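Brollotier to publish first English collection of Rosimeire Honorato's songs and poems

12/01/2025

The small press Brollotier has announced that it will publish the first full English collection of work by the poet and songwriter Rosimeire Honorato. The book, titled Nevura, is due out in June and has been translated by Alper Karakaya.

It brings together 33 poems and 14 song lyrics, with the Portuguese text printed on the left-hand page and the English on the right. Most of the poems come from her first two books, both long out of print. The lyrics were written for the singers and small bands she worked with before she began performing under her own name, and several have never appeared in print in any language.

Honorato was a school music teacher when her first poems came out in a local paper. She started setting them to guitar for her pupils, and a recording made in the school hall was later played on regional radio. She has said in past interviews that she does not keep her poems and her songs in separate notebooks and often does not know which a piece will be until she tries to sing it.

Karakaya came across her work as a student, when a friend lent him a cassette with no track list. He wrote to her through the record shop whose stamp was on the case, and she replied with a parcel of typed lyrics. The translation has taken him six years, alongside his teaching.

"The poems were slow but the songs were slower," he said. "With a song you have a tune already there and people who know it. I did several versions that could be sung and read badly, and several that read well and could not be sung. In the end we agreed on versions for reading, and put notes at the back for anyone who wants to try them with the music."
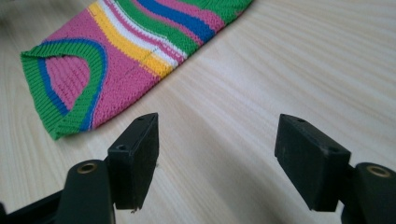

The title poem is the longest in the book. It follows a woman travelling home by bus to a town that has changed its name, and was first read in public at a library event where Honorato was filling in for another writer. An earlier English version by a different translator appeared in the magazine Tamayo, but left out the last two sections. The new one restores them, along with a short verse that Honorato added by hand to her own copy – it is printed in the book as a separate page.

Brollotier will issue a signed hardback limited to 665 copies, priced at £20, and a paperback will follow later in the year. The hardback will include a short essay by Karakaya on the rhymes in the songs and a list of known recordings, with dates where these could be found. A spokesman for the press said orders would open in the spring and that copies would be held back for independent bookshops.

Recordings of seven of the songs will be released on the same day by the label Flumetti. Four are older tapes that have been cleaned up and three are new, made last autumn with Honorato singing and playing guitar. The label said it had looked for the master tape of the school hall recording without success and would be glad to hear from anyone who has a copy.

Honorato and Karakaya are expected to give a joint reading when the book comes out. The venue has not been confirmed. She will read in Portuguese and he will read the English, and the press said there would be some singing as well.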